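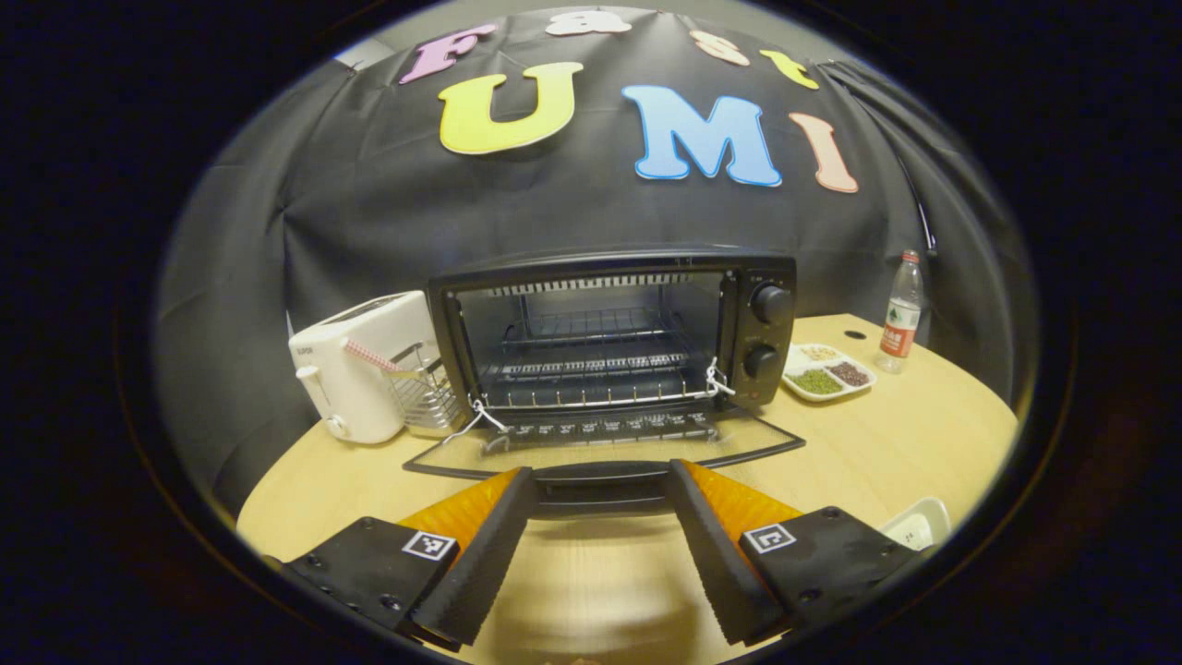
A customer wrote to ask why her refund came to less than she had paid when she sent everything back in the original box. The usual cause is the outbound shipping charge, and the answers below explain how that works along with the other return questions we get most often.

## Returns and refunds at Ekwood

**How long do I have to return something?**

You have 30 days from the day the parcel is delivered. The day of delivery doesn't count. If the last day falls on a Sunday or a public holiday, we accept parcels mailed on the next working day.

**Do I have to ask before I send it back?**

Yes. Log in, open the order and choose "Start a return." You'll get a return number by email. Write it on the outside of the box. Parcels without a number end up on a separate shelf and take longer to match to an order.

If you checked out as a guest, use the link in your confirmation email. It works without a password.

**Who pays for return shipping?**

You do, if you changed your mind or ordered the wrong size. We do, if the item is faulty, damaged or not what you ordered. In that case we email you a prepaid label, so please don't buy your own postage first.

**Is the original shipping charge refunded?**

Only when the mistake is ours. On change-of-mind returns we refund the price of the goods and keep the outbound charge.

Orders over $51 ship free. If you return part of a free-shipping order and what you keep comes to less than that, we don't go back and charge you for shipping.

**Which items can't be returned?**

- Gift cards
- Anything cut or printed to your measurements
- Opened jars and refills from the Cakimell range
- Items marked "final sale" on the product page

Faulty items can always be returned, including the ones on this list.

**Can I return Marnotico products?**

Yes, but they go to a different address. Marnotico ships from its own warehouse even when you order through us. The correct address is on your return email. A Marnotico parcel sent to our warehouse has to be forwarded, and that can add a week or more.

If your order had goods from both places, you'll get two return numbers. Please use two boxes.

**How should I pack it?**

The original box is fine if it's still sound. Otherwise use any strong carton and fill the gaps with paper. Cover or remove the old shipping label — carriers scan whichever barcode they find first.

**My order is large or heavy. Can I still mail it?**

Anything over 30 pounds has to be collected. Choose "Pickup" when you start the return and pick a morning or afternoon slot. Eyvindsson handles pickups for us and will text you the evening before. The driver can't come inside, so have the box at the door.

For orders over $600, we ask you to add insurance. Without it, we can't refund a parcel that goes missing on the way to us.

**When will I get my money?**

We check returns within three working days of arrival and send the refund the same day. Your bank may take longer to show it. If nothing has appeared after 12 working days, write to us with your return number.

Refunds go back to the card or account you paid with. If that card has expired, the bank normally moves the money to the new one.

**Can I exchange instead?**

We don't do direct exchanges. Return the first item and place a new order. If you're worried about stock, you can place the new order before you mail the old one.

**I sent it back late. What happens?**

Up to a week late, we offer store credit. After that we send the item back to you, and you pay the postage.

**How do I reach you?**

Reply to any order email, or use the form in your account. We answer on working days. Mail that comes in over the weekend is read on Monday.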